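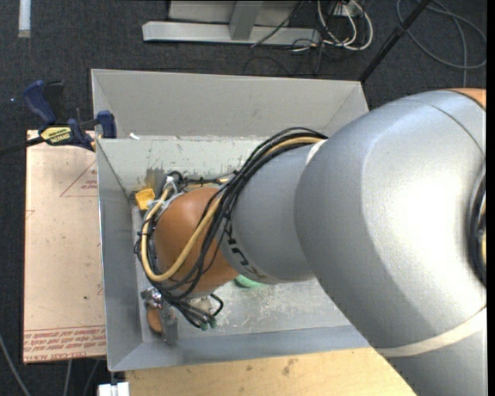

What does an autoclave need besides heat to sterilize a load?

Steam has to touch every surface. Pressure only raises the temperature of the steam, and trapped air keeps the steam away from whatever it surrounds.

Home | Course Outline | Handouts | Lab Rules | Contact

Handout 8: Steam Sterilization in the Teaching Lab

Terms to know
Sterilization: removal of all living microorganisms, including spores.
Disinfection: reduction of microorganisms to a safe level. Spores may survive.
Exposure time: the part of the cycle after the chamber reaches its set temperature. Warm-up and cool-down do not count.

Standard cycle
The usual setting is 121 °C for 15 minutes at 15 psi above atmospheric pressure. Large volumes of liquid take longer because the center of the bottle lags behind the chamber. Waste bags also need a longer cycle.

Loading
Fill media bottles no more than two-thirds full and loosen the caps a half turn. Lay empty glassware on its side so air can drain out. Leave space between items. Do not put sealed containers, bleach, or solvents in the chamber.

Our lab has two units, a Pramico upright and a Deka benchtop. The Deka holds 50 liters. Use the liquid cycle for media on both. The dry cycle vents quickly and will make hot media boil over.

Checking the cycle
Autoclave tape changes color with heat. It shows that a package went through a cycle and says nothing about whether the contents are sterile. A spore test uses Geobacillus stearothermophilus, incubated after the run next to an unheated control. Growth in the control and none in the test vial is a pass.

Unloading
Wait for the gauge to read zero. Wear heat gloves and a face shield, stand to the side, and open the door a crack first. Leave liquids for ten minutes before moving them.

Before next lab
Read the Widberg chapter on moist heat, pages 89 to 117. Write one paragraph on why dry heat needs a higher temperature than steam.

Comments (3)

lab_section_b: Does the log sheet need the start time or the time it hit 121?
Reply: Both. There is a column for each.

mtk: The page numbers are off in the older Widberg edition. Look for the moist heat heading.

petri22: Is the Deka still out of use in January?

Related handouts
Handout 6: Pouring Plates
Handout 7: Aseptic Transfer
Handout 9: Filter Sterilization
Lazarević Lab Safety Sheet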